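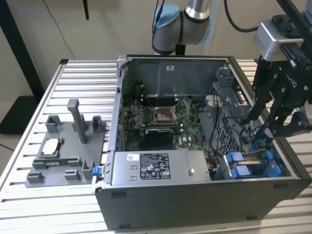
Tanthorpe Music Walk: Frequently Asked Questions

Where does the walk start?
We meet at the harbor steps in Tanthorpe, next to the old ticket window of the Skunness ferry. Please come ten minutes early. The guide carries a yellow umbrella, also when the sun is shining.

How long is it, and is it difficult?
You should plan two and a half hours. The streets are mostly flat, but the tower of the former Wunderlich dance hall has 138 stairs and no elevator. You may wait in the courtyard and join the group again afterwards.

What is the Wunderlich, and why do people want to see it?
It was a dance hall, and later a recording room. The band Follex made their second record there and took the cover photo on the front stairs. The record sold only 400 copies in the first year, so the fame came rather late.

Can we take the same photo on the stairs?
Yes, almost every group does it. We ask you to leave the left side free for the people who live in the building. They have to pass with their shopping bags, and some of them have small children. Please do not ring the doorbells. 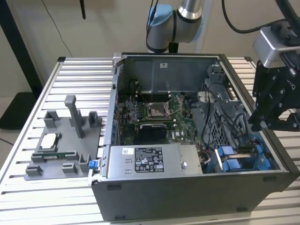
Open desktop tower, with the DELL lettering on the board.

How big are the groups?
A group has up to 8 guests. If you are more, write to us first and we will try to find a second guide for the same hour.

Who are the guides?
Lieselotte Oltmanns does the morning walks in English and German. Wenjie Deng does the afternoon walks in English and Mandarin. Both can answer questions about the music, but Wenjie knows more about the buildings.

What happens when it rains?
We walk. Only in a storm warning do we cancel, and then you can choose between a new date and your money back – please tell us which one you prefer.

Can I bring my dog?
On the walk yes, on a leash. Inside the Wunderlich no.

Is food included?
No. We make a stop of 20 minutes at the bakery on Ferry Lane, where you can buy coffee and fish rolls. The bakery takes cash only. 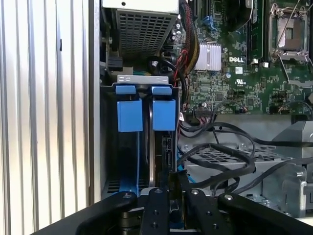 Skunness, April – The ferry now leaves from the north pier. If you are coming from Skunness, take the 9:15 boat for the morning walk. The next one arrives too late, and the guide cannot wait for it. Ferry tickets are sold on board and are not part of our price.

Can I still join if I missed the start?
Call the number on your booking. The guide will tell you at which stop you can meet the group.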